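Jatside Household Water Diary

README, last revised December 3, 2023

Welcome, and thank you for taking the time to open this file before opening the spreadsheet (I know how tempting it is to skip straight ahead, because I do it myself). The Jatside Household Water Diary is a small collection of handwritten kitchen water logs, typed up and tidied so that teachers, students and curious neighbors can look at how people use water over an ordinary month at home. It was put together by Hanna Melnychuk and me, Rory Hepburn, mostly at her dining table and mostly in the evenings.

What's in it

There are 100 households in the diary, each with 30 days of entries from April. Every row is one use of the kitchen tap, with the household code, the day, the time as it was written down, the purpose in the person's own words, and a volume in quarts. We kept the wording exactly as we found it, so you will meet "rinsed beans," "RINSED BEANS AGAIN" and one very long entry about a birthday cake that I couldn't bring myself to shorten. 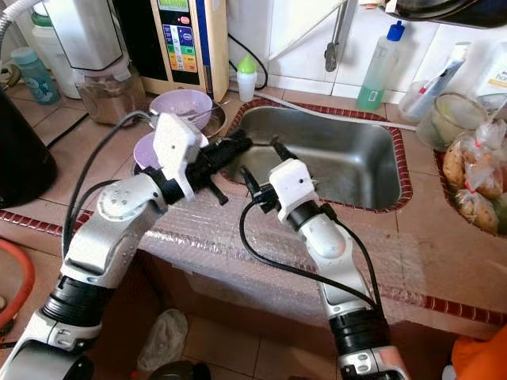 Volumes came from a plain plastic pitcher for small jobs and from the meter for anything bigger. People differ a good deal in how patient they are with a pitcher, and you'll see that in the numbers, especially toward the end of the month when a lot of entries settle on nice even quarts. Hanna thinks this is the most interesting part of the whole collection, and she may be right!

Columns you may wonder about

purpose_group is our own sorting of the free text into 4 groups: cooking, drinking, washing up and other. We each sorted everything separately and then talked through the rows where we disagreed (soaking a burnt pot took us most of one evening, and it ended up under washing up).

confidence runs from 1 to 3, where 3 means the volume was read directly off the pitcher or the meter, 2 means it was worked out from a neighboring entry, and 1 means it was a guess by the person writing.

Blank cells are truly blank. Please don't read them as zero.

Known problems

Dishwashers are logged unevenly, and some homes left them out entirely. Times after midnight sometimes sit under the previous day. The homes are all in the Jatside area and joined because they wanted to, so please don't stretch the results to cover a whole state.

Using and sharing

You're welcome to copy, change and teach with the diary as long as you mention where it came from. Household codes can't be traced back to addresses, and we'd ask you kindly not to try. If you find a mistake, send us the row number along with your correction, and we'll put it in the next revision.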